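How to fix a sticky sash window without taking the whole thing apart

Did three of these last month, all in the same house on Betmont, so writing it down while I remember. Old wood windows, the kind with cords and weights. If yours are vinyl this won't help you much, sorry.

First – figure out why it sticks. Push up evenly with both hands. Moves an inch and stops? Probably paint. Goes up crooked and jams? Could be a broken cord on one side. Only bad in July? Swollen wood, and you may want to wait till it dries out before you sand anything off. I planed one in the summer once and it rattled all winter.

What you need: utility knife with a fresh blade, a stiff putty knife, small hammer, block of scrap wood, 120 grit paper, a plain white candle. Shop vac if you have one. House built before 1978, get a lead test kit and use it before you scrape or sand. Positive? Stop and read up on lead safe work first, or hire it out. No dry sanding, and no regular shop vac either. Kids and pets out of the room regardless.

We use cookies to remember your settings and see which pages get read. Accept / Manage choices

Cutting the paint. Run the utility knife down the seam where the sash meets the stop, both sides, top to bottom. Light passes. Two or three is better than one hard one, the blade wanders and you gouge the trim. Do the bottom rail where it meets the sill too, and the spot in the middle where the two sashes meet. People forget that one. Go outside and check there as well – somebody always painted the outside shut.
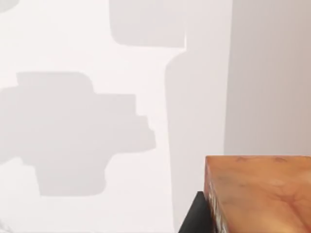 Then the putty knife. Slide it in the seam you cut, tap it with the hammer, wiggle, move down a few inches, do it again. Don't pry against the glass side. Put the wood block against the sash frame and tap that to break the last of it loose. Taps, not whacks. I cracked a pane at Yvette Campbell's place doing it in a hurry and the glass cost more than the rest of the job.

Once it moves, get it all the way up and look at the tracks. There will be drips and ridges. Scrape those flat with the putty knife, sand lightly, vacuum out the dust. You only want the bumps gone. Bare smooth wood is fine in the track, don't repaint it or you'll be back to where you started.

Wax. Rub the candle up and down the tracks, hard, both sides. Run the sash up and down 19 or 20 times to work it in. Dwight Nguyen swears by paraffin blocks from the canning aisle, same thing really. Skip the spray oil, it grabs dirt and goes gummy.

If it still drops or goes up crooked it's a cord. Thats a different job – the stop has to come off and there's a pocket door low in the jamb where the weight lives. Not hard but give it an afternoon. Don't leave the window propped on a stick in the meantime, they come down fast.

Painting after? Keep the brush off the edge of the sash, and move the window a little every couple hours while the paint dries. Do it agian before bed. Leave it open a crack overnight if the weather allows.

Will try to get the cord part written up by Friday.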